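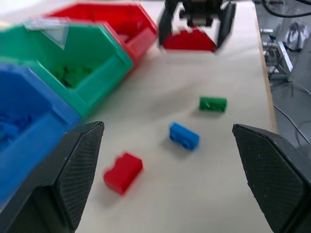 Does 2,000 demos really beat 200 for sorting bricks by color?
Elaheh Nikzad
The Vollero paper says their two-arm policy got much better going from 200 demos to 2,000. Same bins, same bricks in both. I don't buy it. Couldn't it just be learning where the bins sit? We're supposed to start collecting in January and I'd like to skip most of that.

Po-yen Chiang
Swap the bins and rerun. They never did. I read the appendix twice and every test keeps the bin order from training, so the number tells you very little about color. Also only 4 seeds, and one is almost flat.

Ulalex
more data is always better, just collect it

Ng
Ulalex, more data with the bins in one order won't answer what she asked.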